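Home | Visits | Archive | About | Contact

Saturday at Clandeck - the laundry open day
2023-11-18

Quick notes before I forget. Went for the laundry hall, stayed for the folding. 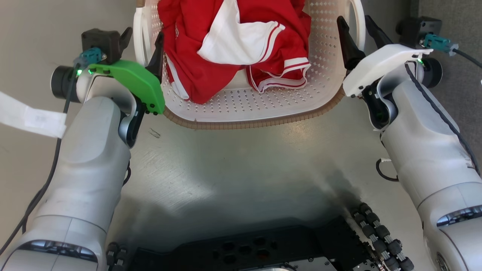 Negin Kazemi wrote in afterward that reds should get their own basket till they've been through the wash a few times, and that she lost 2 good pillowcases learning it. Fair point. I sort by weight and hope.

So, the day. Doors at ten, line already out to the bike racks. Parking a mess. Got a paper map, lost it by the coffee stand.

Sorting hall first. White plastic laundry basket, red garment in it - same kind of basket I have at home, which was oddly cheering. Pockets get checked before anything else. They keep a jar of what turns up, mostly buttons and bus tokens.

Then the Hokine wing, where the hotel linen goes. Hot in there. Some 400 sheets a shift, our guide said, and she had to shout it. Didnt catch the half of what came next, something about water softness. Rinse water gets used again for the first wash of the next load. Liked that.

Folding class upstairs, room 1204. Fitted sheets! Corners into corners, lay it flat, thirds. Mine came out like a bread roll. Woman next to me got it first go and very kindly said nothing.

Skipped the Urrego stain talk, too full. Heard it was good on grass and coffee, so annoyed about that.

Lunch was soup and a roll, ok. Shop at teh exit - mesh bags, wool balls, a drying rack I nearly bought and then remembered the train.

Stikis does theirs in spring I think. Will go if the folding teacher does. Wear light shoes, lots of stairs.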